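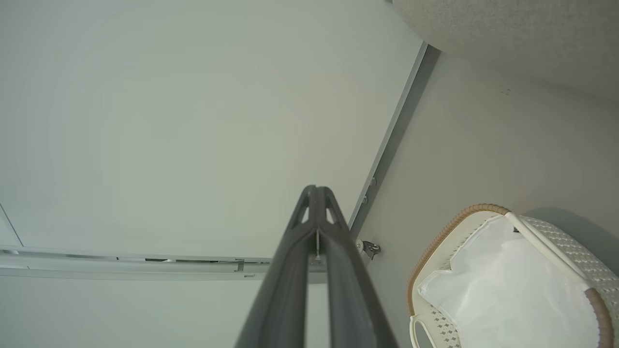
Vurno Washable Matte Wall Paint - Interior, Off-White

Home / Paint / Interior Walls and Ceilings / Vurno Washable Matte

Item no. VW-19
Sizes: 1 quart, 1 gallon, 5 gallon
In stock at the Girton store. Ships in one to two business days.

Vurno Washable Matte is a water-based acrylic paint for interior walls and ceilings. It dries to a flat, low-sheen finish and can be wiped down with a damp cloth once it has cured. It is meant for bedrooms, hallways, living rooms, offices and workshops. For bathrooms with a shower, order the Vurno Satin.

The off-white is a mixed color with a small amount of gray in it. In north-facing rooms it looks cooler than it does on the color card, and under warm bulbs it goes closer to cream. Buy a quart first and paint a patch on two different walls if the color matters to you. Mixed paint can't be returned.

Specifications

Type: water-based acrylic
Finish: matte
Coverage: 200 square feet per gallon, per coat, on primed drywall
Touch dry: two hours
Recoat: four hours
Full cure: 19 days
Application: brush, roller or airless sprayer
Cleanup: soap and water
Number of coats: two

Coverage is lower than what many paints list. We give the figure we get with a medium-nap roller and a normal load of paint. Bare plaster and textured ceilings will take more.

Surface preparation

Wash the wall with a mild detergent and rinse it. Kitchens need a degreaser, especially above the stove and around light switches. Let the surface dry overnight.

Fill cracks and nail holes, sand the filler flush, and spot prime it. Unprimed filler shows through a matte finish as a dull patch, and a third coat won't always hide it. Glossy paint has to be sanded until the shine is gone.

New drywall needs a full coat of primer. We stock Dola Drywall Primer in one and five gallon pails. Water stains and smoke stains need a stain-blocking primer first - Dola Drywall Primer does not block stains.

If your home was built before 1978, test old paint for lead before you sand anything.

Application

Stir well before use and again after any break. Don't shake the pail. Shaking puts air in the paint and leaves small bubbles on a rolled surface.

Cut in one wall at a time and roll it while the edge is still wet. Work from the ceiling down in sections a few feet wide, and finish each section with light strokes in one direction. On ceilings, make the last strokes run toward the main window.

Use a 3/8 inch nap on smooth walls and a 1/2 inch nap on light texture. Foam rollers leave too thin a film with this paint.

For a large room, pour all the pails of the same color into one bucket and mix them before starting. Small differences between batches are normal and they show up in the middle of a wall.

Keep the room between 50 and 85 degrees while the paint dries. Open a window, but keep fans pointed away from the wet wall.

Cleaning and touch-up

Wait for the full cure before washing. After that, a damp cloth with a drop of dish soap takes off fingerprints, pencil and most food marks. Don't use scouring pads or melamine sponges. They polish the surface and leave a shiny spot.

Touch-ups blend best in the first year. Use the same kind of tool the wall was painted with and thin the paint slightly with water. Save some of the original pail in a glass jar with a tight lid, and write the room name on it.

Storage

Store above freezing. Paint that has frozen and turned lumpy can't be rescued. An unopened pail keeps for over 24 months. Once opened, press plastic wrap over the rim before putting the lid back on.

Often bought with this item

Dola Drywall Primer, 1 gallon
Toom angled sash brush, 2 1/2 inch
Toom roller cover, 3/8 inch nap, pack of three
Toom metal tray with liners

Customer questions

Can I use it on wood trim?
You can, but it will scuff. Vurno Satin or Semi-Gloss is a better choice for doors and baseboards.

Does it cover dark red?
Not in two coats. Use a gray-tinted primer first, then two coats of paint. We can tint the primer at the counter.

Can you match it to another brand's white?
Bring in a chip at least the size of a quarter. Adalberto Caldeira runs the mixing desk in Girton and can usually match it the same day.

Is there a smell?
A mild one, mostly gone by the next morning with a window open.

Customer reviews

"Did a hallway and a stairwell with it. The finish is flat and even and it hid the roller marks from the last owner. Took more paint than I planned on, so read the coverage number." - Saulius Vanags, 4/12/23

"Good paint. The lid on the gallon is hard to get off without bending it."

Delivery and pickup

Quarts and gallons ship by ground. Five gallon pails are pickup only, or local delivery within the Girton area. We don't ship paint to outlying addresses from the first hard frost until spring. Orders held for pickup are kept for two weeks.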